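Storing plastic goblets: stand or open surface

Posted Jul 2, 2026

The outdoor glassware in this house is plastic. It comes in magenta pink, light blue and yellow, and the shape is the same throughout: a wide conical cup, a short stem, a flat round foot. I have washed these by hand for two summers and the question of where to put them afterward has never been settled. The cabinet shelf is too shallow. A drawer works for tumblers but wastes space with stems.

The current arrangement uses a wire stand. Mine is sold under the name Giltik and consists of a wood base with thin gold wire branches. The goblet goes on upside down, foot at the top, and the branch carries it by the stem. Plastic is light, so the load on each branch is small. The load on the base is a different matter. With all the goblets on one side the stand leans, and the remedy is to fill opposite branches in alternation.

The black marble-pattern top is a poor background for checking cleanliness. White veins look like water marks and water marks look like white veins. I inspect against a window first, then put the goblet down. 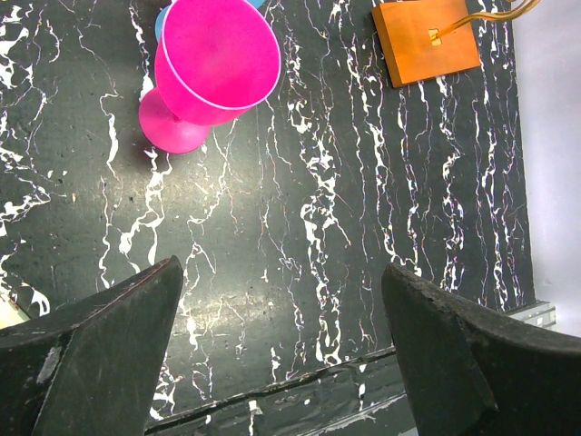
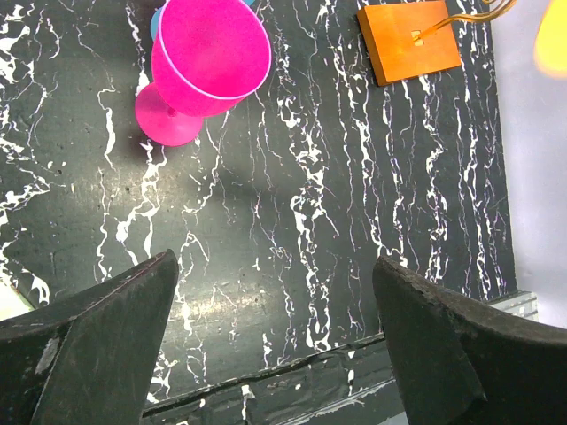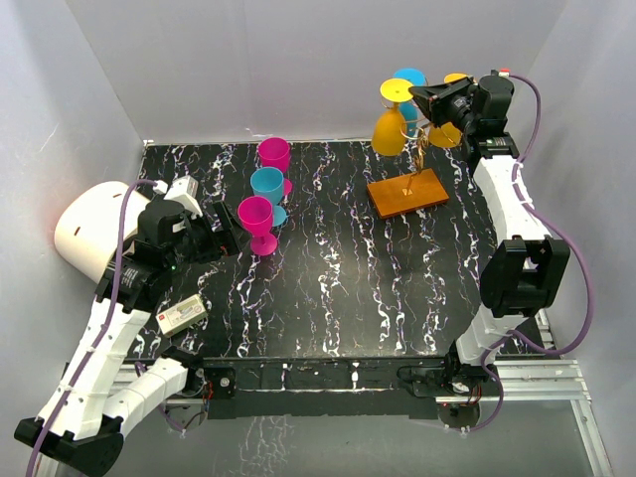 Pink goblets on the black marble-pattern top, with the orange-brown base of the stand to the right.

A few notes on handling, mostly for Halyna Demchenko, who asked after the last post.

Upright on the foot is acceptable for short periods. The cup is wide relative to the foot, which puts the center of gravity high, and a sleeve is enough to tip one over. A goblet on its side will roll in an arc around the foot and come to rest within a short distance. It has not gone off the edge yet. Plastic does not chip when it tips, but the rim scuffs, and a scuffed rim is unpleasant to drink from.

Load the back branches first. Reaching over a full front branch to get to an empty back one is how most of mine have been knocked down. Hold the goblet by the stem, turn it over before it gets near the wire, and slide it in level. If it catches, back it out and try again. Forcing it bends the branch, and the branch stays bent.

I tried sorting by color and gave it up after February. Mixed colors make it easier to tell at a glance which branch is occupied, particularly with the yellow ones, which are close in tone to the wire.

Kibet Kashindye suggested the Brunico rack, which mounts under a shelf. I measured for it. The rails need more clearance than my cabinet has, and the screws would come through into the shelf above. He has one in his own kitchen and reports no problems beyond dust collecting along the rails.

The remaining item is the base. Its finish picks up fingerprints along the edge where I lift it. I have been wiping it with a damp cloth and drying it straight away. If that dulls the wood I will sand one corner and try oil.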